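Visit Report: Sturka Robotics Lab, Ruvside
September 13, 2022

We spent the morning at the Sturka lab in Ruvside, where the manipulation group is testing a method for handling folded cardboard with a two-finger gripper. The project is called Mositz. The aim is a single control policy that works on boxes it has not been trained on.

Training data comes from teleoperation. An operator drives the arm, and the wrist camera view is stored along with joint positions and gripper opening. The current set holds 1,554 demonstrations recorded on 103 boxes. Earlier work by the group used a fixed overhead camera, which lost sight of the inner flaps once the arm moved in.

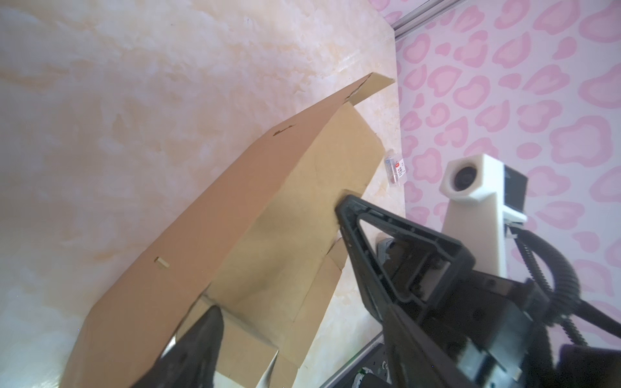 Wrist camera view: gripper fingers at the folds of a partially folded box.

The policy predicts short sequences of motion and replans after each one. The group compared it with a scripted baseline that locates the longest edge and pushes along it. According to the staff, the baseline does well on new, stiff board and poorly on board with creases or torn edges. The learned policy loses less on worn boxes, but it is slower. Most failures occur when a finger enters a fold at too shallow an angle and slides along the panel.

Questions from visitors were mainly on data volume. The group plans to reach 3,000 demonstrations by December and to retrain with 5 different random seeds, so that the spread between runs can be reported. Force sensing at the fingertips is under discussion with Shehata, the gripper supplier. No test dates were given.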